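# An afternoon at the Stisel open house in Ruawai

*Feb 11, 2026*

I had been meaning to get out to the Stisel sorting plant ever since they opened the new training wing in November, and when Ermira Leka wrote to say they were opening the doors to anybody who cared to come, I put my name down the same evening. I used to work a sorting line myself, a long time ago and in a much colder building, so you can imagine I had plenty of questions saved up. She met me at the gate with a visitor vest and a cup of very strong coffee, and we went straight through to the bench where the bottle work is being tried out.

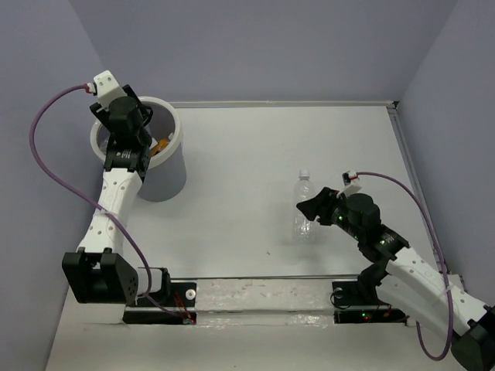
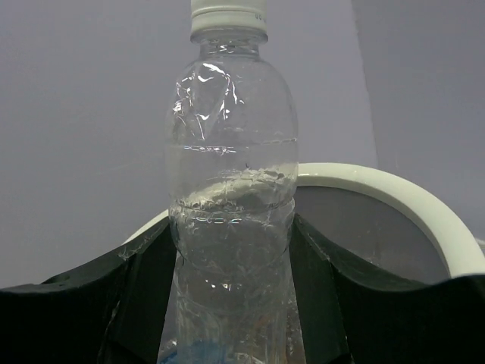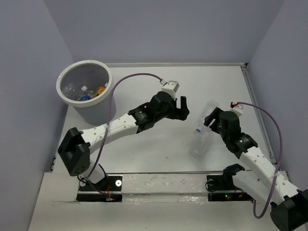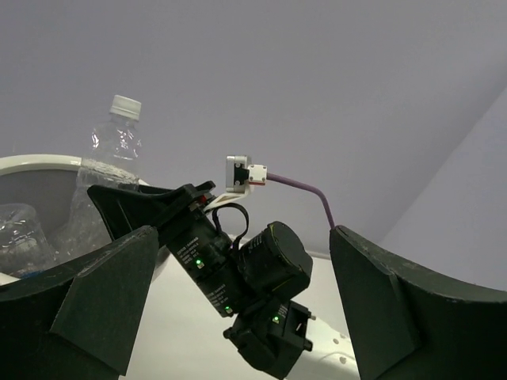
The bench at Ruawai: two arms, one bin and plastic bottles.

Ermira has been at the plant for 6 years, 4 of them on the hand-sorting line, and she now spends most of her week with the arms. She told me she hadn't asked for the job. Her supervisor put up a sheet in the break room looking for people who knew the material, meaning people who could tell at a glance how a squashed bottle was going to behave when you grabbed it, and a couple of her friends wrote her name on it before she had finished her sandwich! She was cross with them for a week and then she found she liked it.

What she does all day took me a while to understand. I had pictured somebody typing at a computer, but a good deal of it is much closer to the old work than I expected. She picks out bottles that she thinks will give trouble, sets them in front of the arms, and keeps notes on how each try goes. A soft bottle is a different animal from a stiff one. One lying down is different again, especially a clear one on a pale surface (I had to bend down and squint for those myself, and I had my good glasses on). Her notebook is full of little sketches of dents and caps, with arrows showing where she would have put her own thumb.

I asked her whether the people on the main line were worried, and she didn't brush the question off, which I appreciated. Some of them are. The plant has 163 people on the floor across all the shifts, and when the Ganedport project was announced there was a meeting that ran well past its time. Ganedport is the company that supplies the arms and the software, and their first presentation apparently had a slide in it about headcount that did not go down well. That slide hasn't been seen since. What the plant agreed to in the end was that anybody moved off the line keeps the same pay grade for the length of the trial, and that the first places in the training wing go to people already working there. Ermira would like to see that written down for longer than the trial, and she said so in front of her manager, who nodded and looked at his shoes.

The manager, by the way, was Leonie Wieser, and I should correct myself, because I have just written "his" and it was her deputy standing beside her who was looking at his shoes. Leonie herself answered quite plainly. She said she couldn't promise what would happen after the trial and she wasn't going to pretend otherwise to a room full of visitors. I thought better of her for it. She came up through the maintenance shop and talks like somebody who has had her arm down a jammed conveyor more than once.

We walked the main line next, up on the gallery with the railings. It is still hand work from one end to the other, and it is loud. I had forgotten how loud! You stand in one place and reach, and turn, and drop, and reach again, and by the end of a shift your shoulder knows all about it. I stood there rubbing mine out of pure memory. One of the older men on the belt waved up at us, and Ermira told me he has had two operations on his wrist and is on the list for the next training group. He isn't wild about computers, but he is very much looking forward to a chair.

That was the part of the visit that stayed with me on the drive home. When people talk about machines in a place like Ruawai they tend to talk about jobs coming or going, and of course that matters enormously, but there's also the matter of what a day feels like. Ermira sits down for part of hers now. She can hear the person next to her. On the other hand she misses her crew, and she told me the talk on the line (shouted over the belt, mostly about food and grandchildren) was half of what got her through the winter. The training wing is quiet, with far fewer people in it, and she still walks back across the yard to eat lunch with the others.

There was a question session in the canteen afterward with soup and rolls. A woman behind me wanted to know who fixes the arms when they stop, and Leonie said two of the maintenance crew have been sent on the Ganedport course and two more are going. Somebody else asked about Stinano, the smaller plant up the valley, and whether it would be getting the same equipment. Nothing has been decided there. A boy of maybe ten asked whether the arms ever get bored, and Ermira told him no, but she does, and then she goes and makes tea.

If you'd like to go yourself, the next open house is limited to 400 visitors, and you sign up at the gate office or by calling the plant. Wear closed shoes, because they will turn you away from the gallery in sandals, and bring a sweater for the yard. Parking is on the river side. I took the wrong entrance and ended up in line behind the trucks, and a very patient driver had to back up to let me out, so please follow the green signs and have a roll for me in the canteen.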